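5.2 Demonstration at the open day

In March the Vaselum simulator was shown to visitors during the open day in the McIver building. Each visitor could start one door-opening trial and follow it from the wrist view. In total 114 trials were started – all with the same policy, without any tuning between visitors.
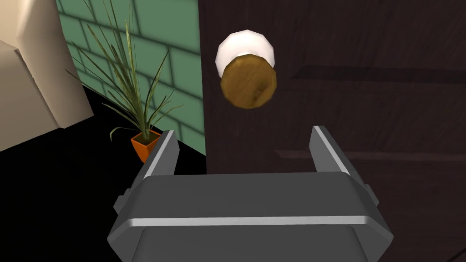

Figure 8. Simulated wrist view in the door task, with open fingers and the brass knob ahead.

The rooms differ in wall, floor and furniture, and the visitors asked often if this matters for the policy. We could not answer this from the demonstration alone. For this reason the same rooms are used again in Section 6, with 355 trials.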